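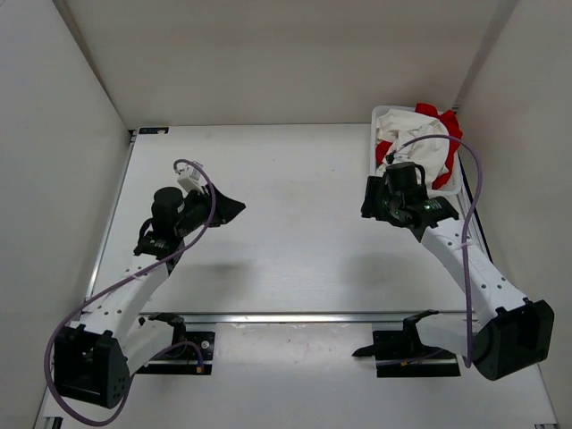 By Dumisani Nkuna
Cell upkeep, Trallstead workshop

If you haven't been by the folding cell lately, come and look at the cables! The two-arm cell at Trallstead had its spring service on 5/24/24, and the part I'm happiest with is the purple cabling. Each arm now has a nice big loop that runs from the top of the gripper, down beside the white link and back toward the base. We used to clip everything tight, and it looked very tidy, but the wrist would tug at its connector every time the arm reached for the back corner. Ľudovít Matoušek suggested leaving more slack (he had been saying it since winter, to be fair to him) and we finally gave it a go.

The rest of the service was the usual list. We went over the screws on the mounting brackets and wiped down the silver rail they sit on - grit gets in there faster than you'd think. One bracket on the left side had crept a little, so it went back to its mark and got tightened again. The tabletop still has some smudges and faint reddish marks toward the front. They don't bother the arms at all, but I'll have another go at them with the mild cleaner.

After that came my favorite bit, the basket check. The white basket goes in the back-right corner with a white cloth and a red one inside, and the right gripper comes down over it while the left one waits with nothing in its finger. It's a lovely test of reach, and you get to watch the cable arch right over the basket as the arm moves. We ran 40 picks with the old routing in the morning and 40 with the new one after lunch. The connector on the right wrist came loose twice in the first batch and stayed put through the whole second batch. I'd like a much longer run before I brag, so the counter, which read 1,412 cycles when we closed up, will keep climbing for a while yet.

If you use the cell, please look over both loops before you power up, and keep the end of the left one clear of the front rail. Spare clips are in the Drilarmont drawer. Ľudovít is doing the gripper fingers in June and would love a second pair of hands, so let him know if you'd like to learn how it's done!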